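Buy the smaller boat
by Trinh Ông

I've spent most of this year helping my friend Dewanti shop for a boat, and I've come out of it with an opinion I can't keep to myself any longer: people buy too much boat. Way too much! They walk onto the dock wanting something for weekends and walk off with a payment plan and a second head they'll use as a broom closet.

The one that got us arguing was a Wurnalov, 50 feet, lovely lines, priced as if the broker had a bet on. Dewanti adored the galley. I'll admit it was a nice galley (better than mine at home), but she cooks pasta and toast, and she was ready to pay moorage on all that fibreglass for somewhere to make pasta and toast.

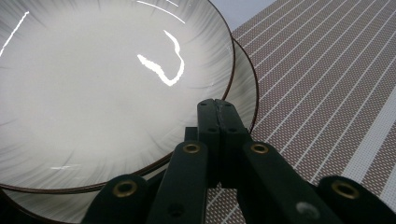 And moorage is where it gets you. You pay by the foot, every month, whether you leave the harbour or not. Then there's the haul-out, the bottom paint, the insurance, the fellow who comes to look at the generator and shakes his head. The Wurnalov had 354 hours on the engines after all those years, and the broker said it like a selling point. To me it was the saddest number on the sheet. Somebody owned that beautiful thing and hardly went anywhere.

My own boat is a tired old Mivach that sleeps 4 if two of them are fond of each other. I can dock her by myself in a crosswind, swearing only a little, and I'm off the mooring before the big-boat people have found their fenders. Supper aboard is whatever fits on one burner. 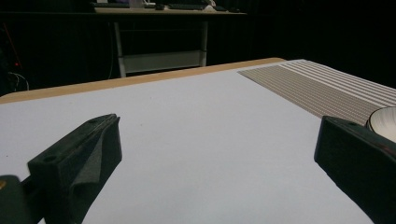 Table gear, with the black grippers in close.

Khôi Lâm, who has the slip beside mine, thinks I'm being a snob in reverse. He says a bigger hull is kinder in a chop and that guests like standing up straight. Fair enough, he's right about the chop. But how often do the guests come? Mine come twice in a summer, and they've all survived the low ceiling.
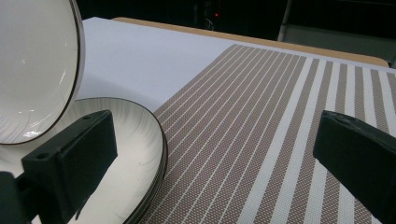
Issue 165

So that's my pitch, and I made it to Dewanti over and over until she told me to stop. Go out on a friend's boat first, in September, when it's grey and the heater's sulking. If you still want more room after that, go up a size.

She's looking at a little Virnow now. It needs new cushions and the colour is awful, and she's taking me to see it again next weekend.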